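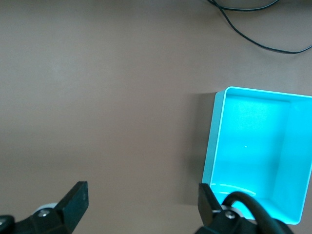
How I finally got my cables into one box

Every December I swear I'll sort out the cable drawer, and every December I shove in one more charger and lean on it till it shuts. This year I did it on a rainy weekend and it took me 30 minutes, plus a coffee.

Start by clearing a table, the biggest one you've got. Put your box on it and tip the drawer out next to it (not into it! I did that first and just had the same mess in plastic). An open box with low sides works best for me, because lids make me lazy.

Now pick up one cable at a time and ask what it plugs into. If you don't know, it goes in a paper bag. My friend Seren Gittins writes the day on her bag and gives it 21 days – if she hasn't gone digging by then, off it goes to electronics recycling. I've copied her.

To coil the keepers, make loose loops as wide as your hand and let the cable turn the way it wants to. Don't wrap it tight around your fingers, it's rough on the ends. Fasten with a strip of hook and loop tape. I bought a roll of 200 and will be using them until I retire.

Stand the coils on their sides in the box, long ones at the back. Phone chargers go in front, where I can grab one half asleep.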